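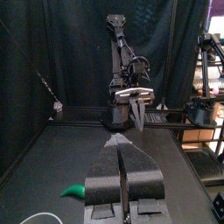

Dark charcoal tabletop with the black rear rail and left wall panel. A small green piece lies on the surface.

Setting Up and Maintaining a Dark Tabletop in a Walled Bench

Applies to: Riner bench base with Zirdale wall panels
Tools: 4 mm hex key, steel rule, square, vacuum with soft brush, low-tack tape, microfiber cloths
Related pages: Sorting the Zida Small Parts Set; Bench Lighting Notes

This page covers fitting the top, squaring the rear rail and side panels, routing loose cable, and keeping the surface clean enough that small colored pieces can be found and returned to the same spot. It assumes the bench base is already standing and leveled. If the base is not level, fix that first. Shimming the top to correct a crooked base makes the rail bow, and the bow shows up later as a gap at one corner.

Clear the bench

Take everything loose off the top. Equipment that is bolted down can stay where it is, provided the power is off and you can reach the rail screws behind it. Unplug any cable that crosses the work surface and lay it outside the walls.

Vacuum the channel where the top meets the rear rail. Grit in this channel will hold the top up and leave it rocking. Run a fingertip along the full length afterward. Crumbs of tape adhesive tend to survive the vacuum and have to be picked out with a plastic scraper.

Fit the top

1. Set the top on the base with the back edge 10 mm short of the rail position.
2. Slide it back until it stops. Do not drop it in from above.
3. Check for rocking by pressing on each corner in turn. Any movement means there is debris underneath, or a base foot has come loose.
4. Start all the clamp screws by hand.
5. Tighten from the middle outward, a half turn at a time.

The top is symmetrical, so a worn side can be turned toward the back. Mark the underside with the month (January, for instance) when you do this. The mark is useful when two benches age differently and you need to know which one was turned.

Square the rear rail

The rail marks the back limit of the work surface and acts as the datum for every other measurement on the bench. Set it before the walls go on.

Hold the rule flat on the top and measure from the front edge to the rail at the far left, then at the far right. The two readings should agree within 1 mm. If they do not, loosen the end with the larger reading, push it forward, and check both ends again. Moving one end always shifts the other slightly.

Tighten the ends first, then the middle. Wipe the rail once with a dry cloth. Oil from handling shows clearly on a black rail under side lighting.

Attach the side panels

Each panel attaches at the rear corner and along the lower edge. Start at the corner. Fit the bracket finger-tight, swing the panel into line, and then secure the lower edge. Leave the bracket loose until the lower edge is fully seated, or the panel will pull away from the rail as it is tightened.

Check the joint where the panel meets the rail. A sheet of printer paper should not pass through. Small parts roll into wider gaps and are slow to get back out. If the gap is only at the bottom, the panel is sitting on something. If it is only at the top, the bracket is out of line.

Older Lockwood brackets fit the same holes but are slightly thicker. They can be used in pairs. Mixing one old and one new bracket on the same bench leaves the two sides at different angles.

Route the cables

Loose cable is the most common cause of shifted parts. A cable that arcs over the front corner of the top may look harmless, but it moves whenever something is plugged in, and it sweeps whatever is near it.

Keep the first fixed point close to the plug. Add the next fixed point no more than 232 mm along, measured on the cable itself and not in a straight line. Leave enough slack to unplug without pulling on the clip.

White cable is easy to see against a dark top, and for that reason we use it for anything that is regularly disconnected. Permanent runs should be black and should go behind the rail. Do not tape a cable flat to the work surface, even for a short job — the adhesive lifts dust and leaves a dull stripe that takes two or three cleanings to remove.

Mark a rest position for small pieces

A dark top gives good contrast with bright green, yellow, and orange pieces. It gives very little with navy, brown, or dark gray. Sort the set before you start and put the low-contrast pieces in a separate tray.

To mark a rest position:

1. Measure 382 mm forward from the rear rail.
2. Make a small cross there with low-tack tape, no wider than the narrowest piece you plan to use.
3. Set the piece on the cross with its long axis parallel to the rail.
4. Remove the tape once a reference measurement has been written down.

Curved and tapered pieces need one extra step. They settle on whichever side is heaviest, and a piece that has been put down quickly can rock for a moment and end up turned. Lower it until both ends are close to the surface, then let go. Record which way the narrow end faces. "Tip left" or "tip right" is enough for the log.

Keep pieces at least a hand's width from the side panels. Anything closer is hard to pick up without knocking it into the corner.

Clean the surface

Dry cleaning is enough for daily use. Work from the rear rail toward the front in straight passes, folding the cloth to a clean face after each one. Circular wiping leaves arcs that are visible from a low angle.

For marks that do not lift, dampen a cloth with water and one drop of dish soap, wipe, and dry immediately. Do not use glass cleaner. On several finishes it leaves a gray bloom that looks like dust and cannot be wiped off. Melamine sponges are also out, since they polish a shiny patch into a flat finish.

Lint on the small pieces transfers to the top. Wipe the pieces before the surface.

Troubleshooting

Top rocks after cleaning: debris in the rear channel. Loosen the clamps, slide the top forward, vacuum, refit.

Gap between rail and side panel: bracket tightened too early. Loosen it, reseat the lower edge, retighten.

Pieces drift toward one side: base out of level. Check with the top clear.

Pale stripe across the surface: tape residue. Use the soap and water method, and repeat after drying.

Rail bows in the middle: ends tightened while the middle was touching the top. Loosen all the screws and repeat the rail procedure from the beginning.

Recheck the rail and both corner brackets after the bench has been moved, including short moves within the same room.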